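Everyone keeps telling me to fold on the bed. "It's a ready-made table!" It's a table made of sponge. But I said I'd give it a go, so this is a Monday evening thread about laundry. Sorry in advance.

The claim, from Mirela Lacerda's tidying newsletter: a full load, folded and stacked, in 19 minutes. Her trick is to do it on the fitted sheet with the duvet pushed up to the pillow end. I have questions.

Question one: who has a fitted sheet that stays smooth? You lay a thin top on a creased sheet, flatten it with your hands, and the creases underneath come up through it. Then you fold the creases in. Lovely.

Question two: dark clothes. She says sort by colour first. I've got black, nearly black and a sort of murky green. Sorting took longer than folding would have.

The murky green, and the bed with a black one laid out on it:
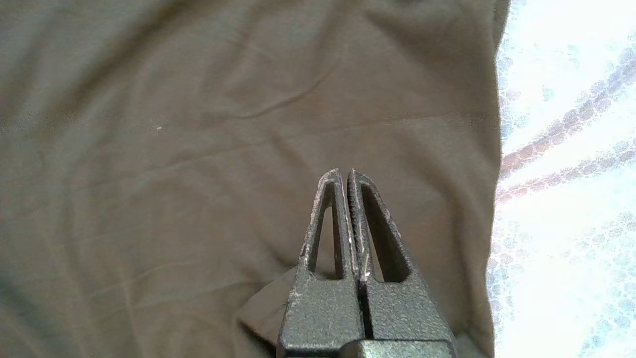
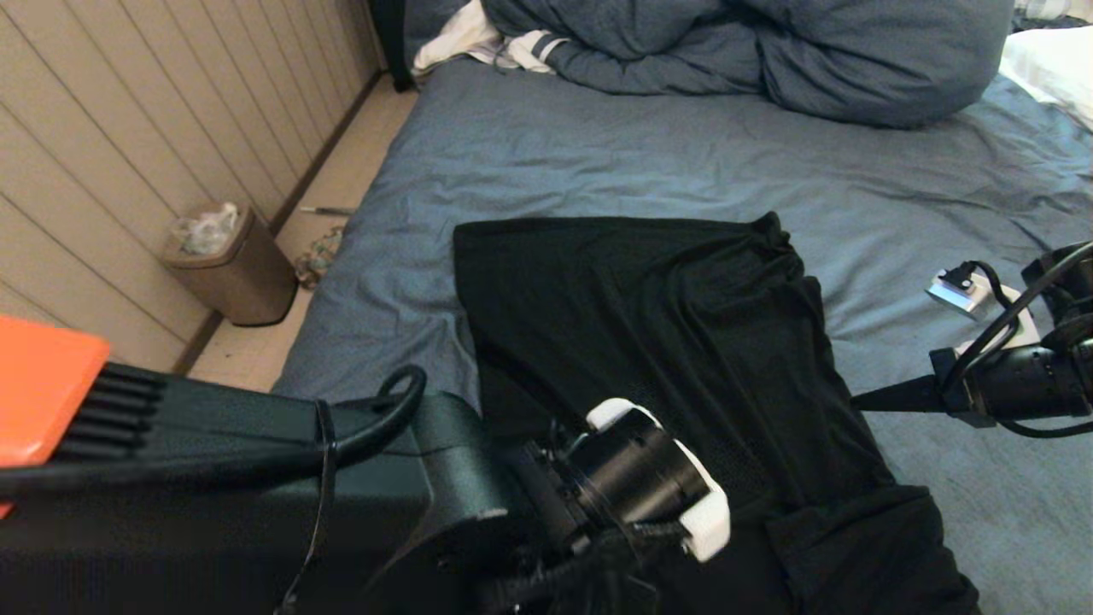
Top: olive, with its one white speck. Bottom: black on blue-grey, duvet shoved up the far end as instructed.

About that speck. You can own a lint roller with 100 sheets on it and there'll still be one bit left, dead obvious, on the darkest thing you've got. I'm not convinced lint rollers do anything except move it about.

Someone's going to say buy a folding board. I had the Storkeck one. It's sized for a shirt that no adult I know wears, and the hinge went after a month. It lives behind the wardrobe now.

And the mesh sports stuff! It won't hold a fold on any surface. You get a neat square, turn round for the next thing, and it's slumped open. The newsletter says "roll it". So we're rolling now. Fine. That isn't folding, is it.

What I will give her: pushing the duvet up does mean you can't leave the pile there and go to bed. You have to finish. That part I'd keep.

My time was 30 minutes, and that's with the socks left in the basket. I don't count socks. I don't think she does either, she just doesn't mention it.

Back to the kitchen table next week. It's hard, it's flat and it's near the kettle.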